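Amos Ruiz-Ortega has been oiling tables for longer than he has been doing most things, and when I rang to ask if he'd talk to me about it he laughed for a good while and then told me to come by at four, and to wear something I didn't like much. His shop is at the back of the old Prastholm building, up a ramp that must be murder in July, and it smells of linseed and toast.

He started at 19, sweeping up for a joiner who made church pews. "I hated pews," he says, filling the kettle. "But at the end of a job he'd let me put the oil on, and you'd see the colour come up out of nothing. I'd have swept for another year just to do that again."

These days most of his work is kitchen and dining tables that people have inherited, or fallen for at a clearance, and then become a bit frightened of. He charges 55 dollars to come and have a look, which he'll usually forget to ask for, and a full strip and refinish takes him the better part of a fortnight. He is firm that most tables don't need one. 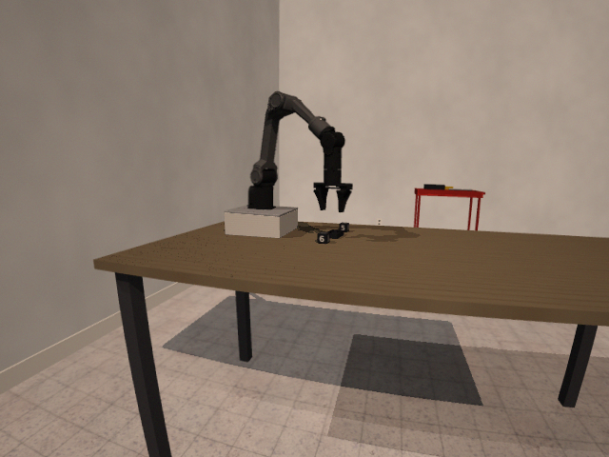
A long wooden table with a brown top.

"People ring me in a panic over a ring from a mug," he says. "I tell them to leave it a week. Half of them never ring back, so either it's gone or they've got used to it, and I'm happy with both."

What he does worry about is spray polish, and he worries about it at length. He has a tin of Trosarel hard oil on the shelf that he has bought over and over for years, and he'll put it on with an old singlet, working along the grain, then walk away and have his lunch. I asked about sandpaper. He starts at 40 grit only for something truly awful, goes up in patient steps, and finishes at 200 or thereabouts on his own chart, which is pencilled on the wall and has been painted around twice.

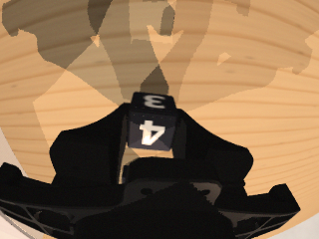
Broad arcs of grain and a few small flecks in a light wooden top.

Grain is the thing he really wants to talk about, and I'll admit I let my tea go cold listening. "You get these big sweeping lines and people say, oh, it's like a map, or it's like the sea," he says. "I just like that the tree didn't do it for us." He won't fill a small knot unless it catches a sleeve. A customer once asked him to sand one out, and he spent so long explaining how deep a knot goes that she made him stay for dinner.

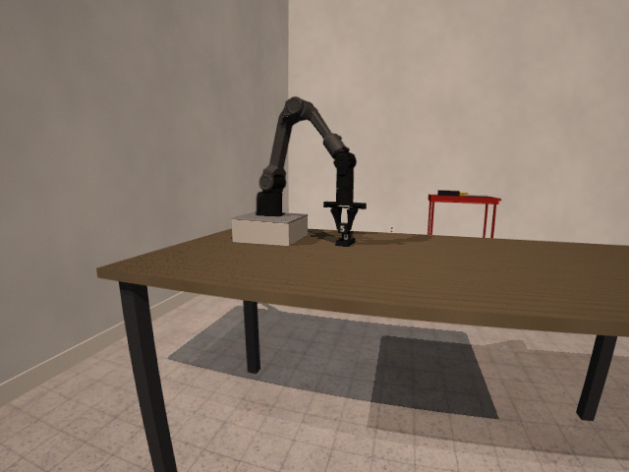 Where a table lives matters to Amos as much as what goes on it. He likes it well back from the heater, out of the afternoon sun if you can manage it, and with whatever stands on it shifted now and then so the top darkens evenly. Something like that white box on the wooden tabletop, left in one spot for years, could leave a pale patch with very crisp corners, and he has had to break that news to many a family when the television finally moved. "You can wait it out," he says. "Give the pale bit its share of light and it catches up, mostly."

He has no plans to stop, though his shoulder has opinions. His daughter has taken over the invoices and is after him to get a proper sign for the ramp. In April he's running an evening class at the Alcantara hall, bring your own chair or small table, old clothes essential. He has already bought the biscuits.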